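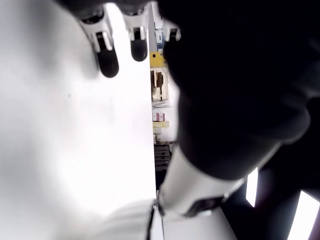 By Simin Kiani
Tuesday, August 31, 2021

Robot hands learn shop chores, but slowly

A small company called Stokgate has spent the summer trying to find out how many simple shop jobs a robot hand can do without help. The answer, according to its project leader Jarosław Borkowska, is "a few, on a good day."

Stokgate began the tests in April. The plan was to take the kind of work that fills the quiet hours in a shop or a stockroom – putting boxes back on a shelf, turning a package so the label faces out, wiping a flat surface – and to give each job to the machine many times. The company's own log, which Borkowska showed to this newspaper, lists 1,977 attempts up to last week. In 369 of them the robot finished the job from start to end and no person had to touch anything.

"People look at this number and they think it is bad," Borkowska said. "I think it is normal. In April we had almost none."

The hand has jointed fingers, white with dark gaps at the joints, and every finger ends in a rounded black tip. Choosing the tips took a long time, Borkowska said. A hard tip slides on a smooth box. A very soft one holds well, but it also pulls at thin cardboard and bends it.

Large flat surfaces are a different problem. A person who puts a hand on a white panel feels at once where it is and how hard he is pushing. The robot depends partly on small cameras close to the hand, and a white surface in strong light gives them very little to work with. Barbara Piątek, an engineer with the project, said that the team lost most of June on this question.

"The camera sees white and more white," she said. "The edge is good for us. When the machine finds the edge, it knows something."

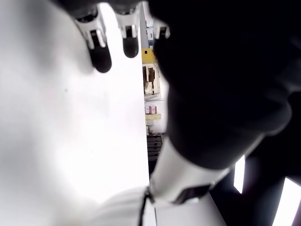
The robot hand at a white surface, with shelves in the background. Photo: Stokgate

Shop owners are interested, but they are also careful. Victor Khaemba runs Kollel, a household goods store with 2 branches, and he visited the workshop in July. He watched the robot for one afternoon. He said he liked how patient it was, and he did not like how long he had to wait.

"My staff can put 300 items on the shelves before lunch and answer customers at the same time," Khaemba said. "I would take a machine for the evening, when the shop is closed and it can be slow. For the day I would not take it yet."

He also asked what happens when a carton is open or its flaps stand out to the side. Borkowska told him that this is one of the cases where the robot still stops and calls for a person. The same is true for trays that stick together in a stack. Both things are very common in a real stockroom.

Home use is further away. Stokgate has a smaller project with Wavby, a firm which sells cleaning equipment, to see if the same hand can wipe tables and cupboard doors. Miłosz Szewczyk, who is responsible for the work on the Wavby side, said the first results are mixed. Wiping the middle of a table is not difficult, in his opinion. Corners and handles are difficult, and so is every object that somebody left there in the morning.

"In a shop, things have a place," Szewczyk said. "In my kitchen they do not."

He does not expect a product for homes in the next few years, and he did not want to speak about the price.

The workers who may one day share a stockroom with such a machine have their own questions. At the Walczak warehouse, where Stokgate hopes to make a longer trial this winter, the staff asked for a written promise that no working hours will be cut during the test. The management agreed to it last week. The staff also want to have a stop button that anybody can reach, and a line on the floor to show how far the arm can go.

The trial at Walczak should begin in November if the safety check is finished on time. The robot will start with one job only, the returning of closed boxes to a low shelf. Borkowska said that the team will publish the results every month, also when they are poor.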